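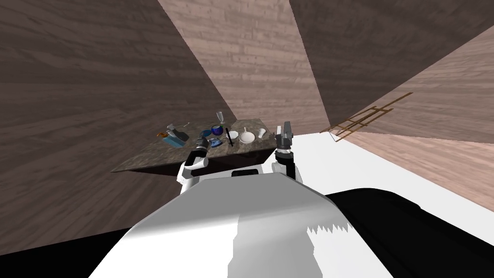 A controller that stops is not the same as a controller that fails, Ostrowski wrote back, and your table has only one column for both.

I read the message at the end of the night batch, a little before five in the morning. I had been assigned to compare two arm controllers, Hulla and Landis, on simulated tabletop work for Cemness. Same torso, same arms, same table, same room with the plank walls. Only the controller changed. Cemness would license one of them in September and wanted a recommendation on a single page.

The test was ordinary. At reset, the objects were dealt onto the table from a seed. The controller received a target, usually the wine glass or one of the bowls, and had to lift it, hold it clear of the surface and put it back. A run was scored as a pass or a fail. Anything that passed the time limit was a fail.

Hulla was quick. It committed to a path early and corrected during the approach. When it was wrong it was wrong at speed, and the log would show a contact spike followed by an object on the floor. It passed often enough that I had already written most of the page in its favor.

Landis was harder to read. On most seeds it performed the lift at a moderate pace with very low finger force. On others it raised the grippers until the fingers pointed up, and held them there. No error was raised. The joint torques were flat. The planner process was alive and using its normal share of the processor. When the limit expired the harness recorded a fail and dealt the next seed.

I had four of these stops in the batch. I had entered them beside Hulla's drops, in the same column, and sent the table to Ostrowski for review.

I answered that Cemness had asked for pass or fail, and that an arm which does nothing has not done the task. The reply took less time than I expected. It asked what the four seeds had in common.

I had not checked. I pulled them and loaded the first one in the viewer.
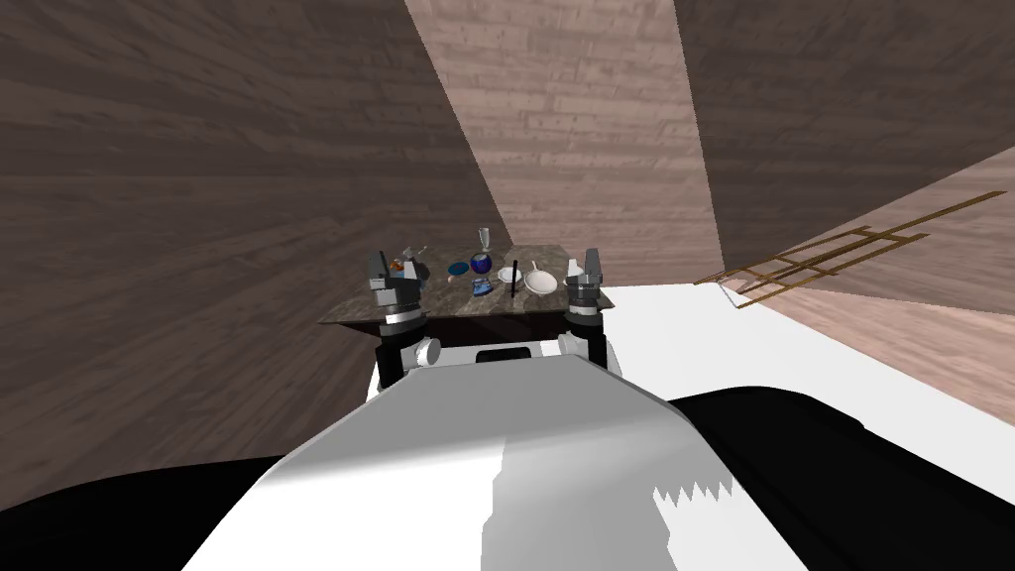 Both arms up at the table, glass standing, bowl in front of it.

The target on that seed was the glass. The bowl stood directly in front of it. I measured the gap between them and compared it with the width of the fingers plus the safety margin. The gap was too small for a front approach. A side approach existed on the left, on paper, if the margin was reduced.

I loaded the other three. The targets differed, but each had something close in front, and none had a side approach that kept the margin. Landis had computed this and declined to move. It had no message for that condition. The interface specification, which I had written, had no field in which to put one.

I ran Hulla on the same seeds. It passed two. On the others it took the glass by the bowl side and the bowl went with it. I watched both of those at quarter speed -- the fingers closed correctly, at the correct height, and the other object simply happened to be in the volume they closed through.

It was getting light by then. I turned the monitor away from the window and added a field to the specification. It was a short string, optional, to be filled by the controller when it had decided against moving. I set it to be read once per cycle and passed the new header to the Landis build. The build took a while. I ate something at the desk.

On the first seed the arms came up and held. The field stayed empty for most of a minute. Then it read: clearance.

I had expected a code. The string was permitted to be anything, and the Landis build had a lookup of its own internal states, so a word was reasonable. I noted it and let the run continue. Near the end of the limit the field changed. It read: move bowl first?

There was no mechanism for an answer. The target was fixed at reset and the channel ran in one direction. The limit expired, the harness wrote a fail and the room was dealt again with the objects in new places.

I stopped the batch.

The change I made next was outside the scope of the assignment, and I recorded it as such. I opened the channel in the other direction and allowed one reply per run. Then I restored the first seed and waited for the question. It came at the same cycle as before. I typed yes.

The arm lowered. It took the bowl by the rim, set it down farther along the table where there was room, went back and lifted the glass. The hold was steady. It put the glass down where it had found it. With time still left on the clock it returned for the bowl and put that back too, which the task did not require and the score did not register.

I replaced the column with three: passed, dropped, asked. Under this scheme the two controllers could no longer be ranked with one number, and the recommendation ran onto a second page. Cemness would object to the second page.

I sent it to Ostrowski with the logs attached. Then I started the batch again from the first seed, with the reply channel open, and stayed at the desk in case there were questions.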